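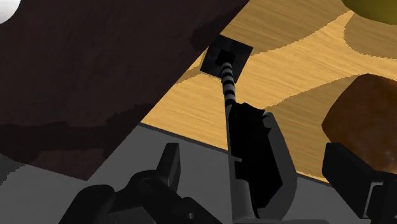

Ticket 1869: wrist view keeps reading shadows as objects
Opened by: Tadeusz Dudek
Assigned: Przemysław Głowacki
Project: Pendcombe (table clearing, simulated)
Status: open, workaround in place

Problem

Clearing run stalls with the tool between the fingers. Planner says "region blocked, replan" and then replans until it times out. Nothing is blocking it. It thinks the shadow patches on the wood are things. Same on the dark brown panel on the left, there's a wide shadow band across the low part and the segmenter draws a nice tight outline round it like it's a dish towel.

Render attached at top. Wood table, black square plate, the reddish-brown round thing at the right, bit of the olive-yellow one in the corner. Those are the real ones. Planner's list is a lot longer than that.

Steps to reproduce

Load the Flinard table set, default sun.
Start the clearing task, tool pick first.
Wait. Usually stalls before the first place.

Expected: tool goes to the bin side, arm comes back for the round ones.
What I get: arm hovers, replans, times out. Log fills up.

Log

9:10 Tadeusz
Restarted the sim. Same.

9:25 Tadeusz
Turned shadows off completly in the renderer. Stall gone, task finishes. So it's the shadows, or at least it's the shadows first. Can't leave them off though, whole point of this set is that kitchens have windows.

9:40 Przemysław
Which segmenter build? The Bronard one or the old one?

9:42 Tadeusz
Bronard. Old one does it too, less often.

10:05 Przemysław
Looked at your render. The edges of those shadows are jagged, fine little steps all along. Real shadow from a window would be soft. My guess is shadow map resolution, and the segmenter likes a hard edge. Try raising it before we touch the model.

10:50 Tadeusz
Raised shadow map to 3000. Edges cleaner, phantom objects down but not gone. Still stalls, just takes longer about it. The bright strip between the shadows on the wood now gets picked up as a "ruler or spatula". Great.

11:15 Przemysław
Ha. OK, leave it high anyway. Next: depth check. Shadow has no height. Anything the segmenter finds that sits flush with the table plane should get thrown out.

11:20 Tadeusz
Then we lose flat stuff. The black plate is pretty flat from where the wrist looks. Paper, coasters, a credit card, same.

11:22 Przemysław
Threshold it. Start at 2 mm and see what goes missing.

1:30 Tadeusz
Threshold in. Phantoms mostly gone. Plate survives. Got 5 clean runs in a row, then a stall on the next one.

1:45 Tadeusz
Different stall. The striped rod on the tool lies over the plate in the view and the segmenter merges the two. Planner decides plate is in hand. Won't open the fingers because it's "holding" something plate sized. Should that be a new ticket?

1:50 Przemysław
Yes, new ticket. Paste the mask in it. Also is the tool mesh OK? Black middle part looks ragged to me, top edge and down the right side. If the mesh is broken the mask will be too.

2:20 Tadeusz
Asked Śliwiński for the source mesh, that's where the tool model came from. No answer yet. Reimported ours, looks the same in the viewer. Could just be how it was exported.

Question from sales side (forwarded, answering here so its in one place)

"Can we tell people in March that it clears a table by itself?"

Tadeusz: No. It clears a table in sim with the shadow fix on, and it hasn't had to deal with a wet one, or a cloth, or somebody's half-finished coffee. A ten year old does this job while looking at something else. Ours gets stuck on a patch of shade. I'd be fine with "sorts known items on a known table, someone nearby". Shop bench version is closer, lights are fixed there and parts don't change much. For home use I would not promise a month.

Przemysław: Agree on the bench. I'm a bit more hopeful on the home one, the depth check got us a long way for a morning's work. But don't put it on a slide.

Workaround until fixed

Shadow map at 3000.
Flush-object filter on, 2 mm.
Keep the tool out of line with the plate at start, move the plate over if you have to.
If it replans more than about twice, kill the run. It doesn't recover, it only makes the log bigger.

To do

Tadeusz: new ticket for the rod/plate merge, attach mask.
Tadeusz: chase Śliwiński again re mesh.
Przemysław: retrain on mixed light, soft and hard shadows, dark surfaces too. The brown panel was the worst for false outlines and we have hardly any dark tops in the set.
Przemysław: check if the filter eats coasters.

4:35 Tadeusz
Filter eats coasters. Leaving ticket open.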